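3.2 What we bought, what we put off, and why

I should say at the start that none of us had ever run a budget for a robot cell before. We had used other people's, which is a very different thing, and our first spreadsheet showed it. It had two lines for the arms, one for the grippers and a hopeful row at the bottom called "other". By March the "other" row had grown to 34 separate items, and it was eating money faster than anything above it.

The arms were the easy bit. Two of them took the biggest single share of the grant, but the price was the price and it didn't move. Grippers were harder. We asked Korska and Vetora for quotes on the same list, and the two came back so differently laid out that it took us a whole Thursday to work out which was cheaper. Korska had put cables, couplings and mounting plates into one figure, while Vetora listed every one of them on its own line (including, rather sweetly, the screws). Once we had lined them up, the gap was 217 pounds. We went with Vetora in the end – I like being able to see what I'm paying for, and it made reordering a single cable much less painful later on.

We also had to decide how much to spend on the bench itself. Akyol offered us a machined fixture plate with a locating pin for every part, and it was lovely, but it would have swallowed 17 per cent of what we had left. It would also have tied us to one set of parts, and in the Sevum project the parts change whenever our partners send a new box. So we put the plate on the "next year" list and spent the money on a spare gripper and a longer service contract.

What we use for the sorting trials is brown kraft paper with dark blue tape marking out the cells. Figure 4 shows the layout with a brake pad, a curved brake shoe and a white plastic arc set out on the left-hand side. Paper creases, so I wouldn't trust the grid for fine positioning, but for telling the arm which cell a part belongs in it is good enough, and replacing it costs next to nothing.

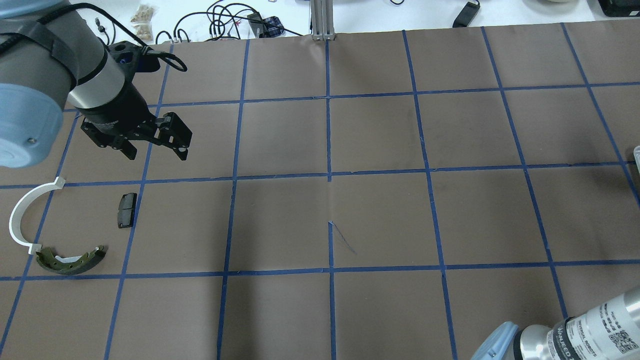
Figure 4. Taped paper grid used for the sorting trials, with one two-finger gripper open over the left-hand cells.

3.3 Planning for the costs that come later

If I were doing this again I'd hold back 30 per cent of the equipment money until the arms had been running for a few months. We held back far less and regretted it by the summer. Most of what we ended up needing was dull: cables, gripper fingers, power supplies, somewhere to put the small parts. We also forgot training days altogether, and had to pay for them out of travel.

The other thing I'd change is the order of buying. We ordered everything at once to get it through before the accounts closed, and the service contract started on the day of delivery – well before we had a bench ready to bolt anything to. Asking for a later start date would have been one email.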